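Speaker notes: What the Quote Leaves Out
Planning session for equipment buyers, 23 March 2020

Slide 1. Title
Wait for the door to stop banging. Say who I am. Thank Sachdeva for the room and the biscuits, in that order.

Slide 2. The price on the front page
Open with the Arkmont quote. Everybody in the room has had one like it: a large friendly number at the top, and the small print starting on page 14. Ask for hands up from anyone who has read as far as page 14. Leave a pause. Move on kindly.

Main point of the slide: the grippers were the cheap bit. We put nearly all our worry into them and hardly any into the parts that rub, grip and get replaced.

Slide 3. Pads
Spend time on this one. Finger pads are a consumable, like printer ink, and should sit on the same sort of budget line. We had them down as capital. Finance were very gracious about it, in writing.

Scuffed edges, a ragged lip along the bottom: that is ordinary wear, and it needs a number next to it before you sign. Ask the supplier for a price on a box of 60 and how long it takes to arrive. If they only sell pads fitted to a whole new finger, find out now. 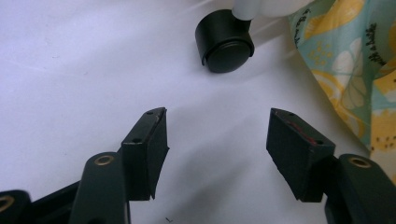
Bimla Tripathi wrote back on the first draft of these notes that I was being too easy on the suppliers, and that at Brestitz they had asked for the pad drawing as a condition of the order, got it, and had been cutting their own ever since at a fraction of the list price. She also said nobody should do this without first checking what it does to the warranty. Read both halves out. People only ever write down the first.

Slide 4. What you test on
Budget for things to pick up. It sounds daft until you are stood in a shop buying castors and tea towels on your own card. Wheels, cloth, anything round, anything that folds. Soft things and hard things, because the demo will have used a foam cube.

Our line for this was zero. It is now 301 pounds and I defend it every April.

Slide 5. Two quotes side by side
Brenex against Arkmont. Brenex looks dearer until you add spares, at which point it is dearer by less. We went with Brenex. Don't oversell it, they may have someone in the room.

Slide 6. The spreadsheet
Do not read out the spreadsheet. Point at three rows: pads, spare screws, staff hours. The hours row is the one that will be cut, so put it near the top where it has to be cut in front of people.

If asked how long a gripper lasts: the lathe downstairs is from 1955 and still turns. Don't promise anyone that.

Slide 7. Questions
Handouts are by the door. The pad price sheet is on the back.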